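Keeping a made-up world consistent: continuity checks in a serial novella

Final project report, Writing for Young Adults module
Mwanahawa Biwott
Submitted Feb 1, 2023

1. Background

The project was to draft a science fiction novella for readers aged twelve and over, and to test a method for finding continuity errors in it. The novella is called Clelutar. It is set on a moon of that name, where the water supply is run by a company called Preltex. The main character, Simiyu, is a pipe inspector's apprentice who finds that one of the supply lines does not appear on any map. The finished draft has 25 chapters.

The module handbook asks for a report on method, so the plot is covered only where it affects the checks.

2. Method

Every chapter was drafted in full before it was checked. After drafting, each statement of fact about the world was copied into a spreadsheet with its chapter number. A statement of fact was taken to mean anything a later chapter could contradict: distances, ages, the length of a day, who knows what, and which doors are locked. Descriptions of mood or weather were left out unless a character acted on them.

The statements were then sorted by subject and read in order. Where two entries could not both be true, the pair was logged as an error. Errors were put into one of three groups: time, place or knowledge. A knowledge error is one where a character acts on something they have not yet been told.

The first plan was to check while drafting. This was dropped after chapter two, as it slowed the writing and most of the facts changed anyway.

3. Results

The log held 70 errors when the first full pass was finished. Knowledge errors made up the largest group. Most of them were in the middle chapters, where the point of view moves between Simiyu and her aunt. In several places the aunt refers to the missing supply line before Simiyu has spoken to her about it.

Time errors were fewer but took longer to repair. The day on Clelutar was set at 19 hours in chapter one, but the shift patterns at the pumping station had been written with a day of ordinary length in mind. Correcting the shifts moved two night scenes into daylight, and one of these (the break-in at the Preltex office) had to be rewritten from the start.

Place errors mostly concerned Skuresow, the settlement where Simiyu lives. Its main street runs uphill to the station in the early chapters and downhill to it in the later ones. A sketch map was drawn at this stage and should have been drawn earlier.

4. Limits of the method

The spreadsheet finds contradictions between statements. It does not find things that are missing. Two readers on the module asked what people on Clelutar eat, and the draft has no answer to this in any chapter. There was also some doubt over what to log when a character is lying. These entries were marked with an L and left out of the sort, so a lie told in two different versions would pass unnoticed.

5. Further work

The second pass covered only the first eight chapters. The rest will be checked in February in the same way, with the L entries put back in and sorted by speaker. 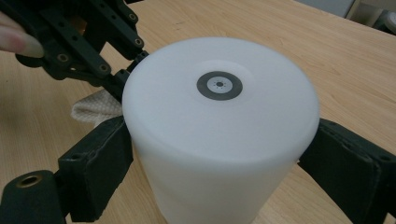 A column for the source of each character's knowledge will be added before that pass begins, so that the aunt's chapters can be compared with Simiyu's line by line.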